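Home | News | Meetings | Hall Hire | Contact

Halliday Hall Users Group
Minutes of the meeting held 21 March 2023

Present: Digby Brunton (chair) and representatives of the sewing group, the Skilholm repair bench and the after-school club. Apologies were received from the choir.

1. Minutes of the last meeting
The December minutes were read and accepted. The spelling of Flilorport in item 3 is to be corrected.

2. Lighting in the workroom
The chair reported on the quote from Sumeo for replacing the workroom lights. The price is $1,258 for 17 fittings, including removal of the old ones. The sewing group asked whether the new lights would be any brighter over the long table, where dark thread is hard to see in the evening. The chair did not know and will ask Sumeo before the quote is signed.

The repair bench said brightness was less of a concern for them than glare. Anything with a smooth top throws the tubes straight back at whoever is bent over it, and people end up turning their work to get away from it. They asked that covers be priced as well.

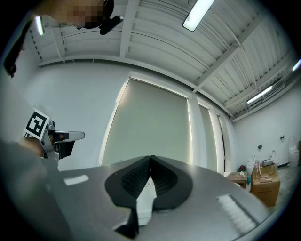

Workroom: tube light reflected in a gray tool body.

The after-school club would prefer the work to be done during the school break. It was agreed to get a price for covers, and to hold the decision until the next meeting. Agreed with four in favor and none against.

3. Storage
The tall cupboard by the side door is full. Groups are asked to label their boxes with a name and a phone number. Boxes with no label will be moved to the back hallway at the end of the month. The sewing group has two folding tables it no longer needs and will offer them to the choir first.

4. Keys
One set of workroom keys is still missing. The repair bench returned theirs and signed the book. The chair will get a price for changing the lock, but will first ask the choir whether they have the set.

5. Other business
The sink tap drips. Reported to the landlord twice, no reply yet. Digby to call again.

The floor is to be swept after each session, including under the benches.

Next meeting: date to be set when the Sumeo price comes in.

4 shares | 0 comments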